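2 min read

Notes on the Darkel course, since people keep asking about the October layout.

1/ Darkel now plays in 2 loops. Both start and finish at the Cimari lot. The long loop climbs the ridge; the short one stays in the trees.

2/ Hole 10 was the problem. Blind tee, walking path on the right, basket too close to it. Edgardo Sebastian moved the basket left and rebuilt the pad in concrete — wider at the back for a full run-up.
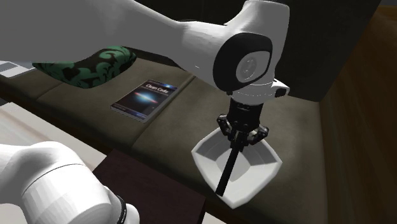
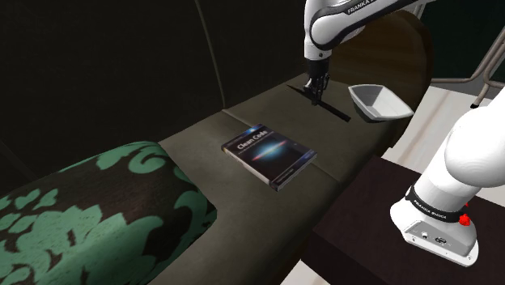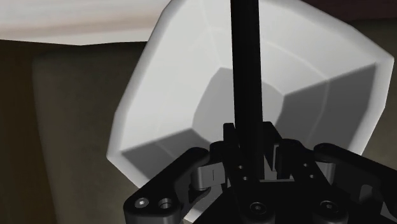 3/ The ridge tees sit at 1,403 feet. Elevation makes little difference to disc stability there. Wind does. It comes across the Enriquez side after lunch and lifts anything understable.

4/ I throw an overstable fairway driver on every ridge hole and accept the lost distance. A putter works for the downhill 6 if it's calm.

5/ Drainage on the lower fairways is still poor. The Ollell end holds water for days after rain — bring a retriever and a second towel.

6/ Doubles go off Sunday from the short loop. Sign in at the lot.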